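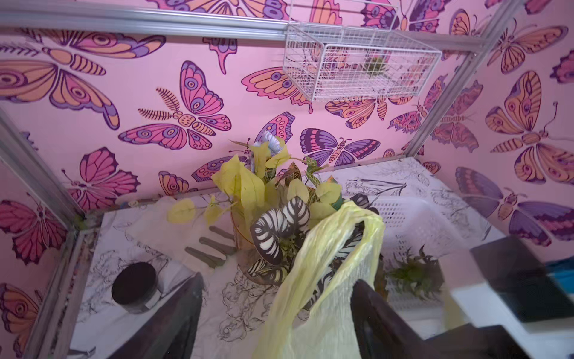
The Wollow opens its summer show on Fri 23 July, and when we visited, the floor of the main gallery was still covered in dust sheets. The artist behind it works under the single name Avau and prefers to leave it at that. We sat in the back office, next to the kettle, and talked for most of an afternoon.

The show is called Candex. It is made up of 30 sound pieces, played one after another through speakers set into the walls, and a set of large drawings made while listening to them.

"I started with the recordings," Avau said. "I had no plan for an exhibition. I was going down to the old Rampersad dye works early in the morning, when the road was quiet, and leaving a recorder on the windowsill. Then I'd go and have breakfast."

The dye works closed long before the artist moved to the area. Most of the roof has gone and the yard floods in winter. What interested Avau was how the building changed the sounds that came into it. A lorry on the main road arrives as a low hum. Rain is much louder inside than out.

"You hear the pipes a lot. They're not connected to anything now, but they move when the sun gets on them, and they tick. I have hours of ticking. I cut nearly all of it, and then I put a bit back in because the pieces sounded too clean without it."

The drawings came later, in April, after a friend complained that there was nothing to look at. Avau works in charcoal on lining paper, the sort sold for decorating, and gives each drawing exactly as long as the recording lasts. When the sound stops, so does the hand. The shortest took 2 minutes and the longest 60.

"The long one was horrible to do. My arm hurt, and I'd filled the paper by halfway through, so I was drawing on top of drawing. It's nearly black. I thought about leaving it out, and the gallery asked me to keep it in. I still don't know if I like it."

Are the drawings meant to show the sounds? Avau shook their head at this.

"People look for the lorry. They stand there and say, is that the lorry? I don't mind, but I wasn't drawing a lorry. I was moving at the speed of what I heard. If it was slow I went slowly. Some days I was just tired, and that's in there as well."

Only 15 of the drawings will be hung. The rest will be kept rolled in a plan chest, and visitors can ask to see them. The gallery wanted frames. Avau wanted drawing pins, and after some discussion the paper will be held up with small steel clips — a compromise both sides describe as fine.

Before this, Avau spent several years painting scenery for touring theatre, work that paid the rent and taught a certain speed. "You'd paint a forest in two days and then it would go off in a van. You didn't get fond of it. I think that helped. I'm not precious about paper."

There will be benches in the main room, at the artist's request, and no printed guide to the recordings. The titles are pencilled on the wall by the door, in the order they play.

The next project is undecided. Avau has been asked to record in a swimming pool and has said no once already. "They've asked again, though," the artist said, getting up to fill the kettle. "I said I'd go and listen to it."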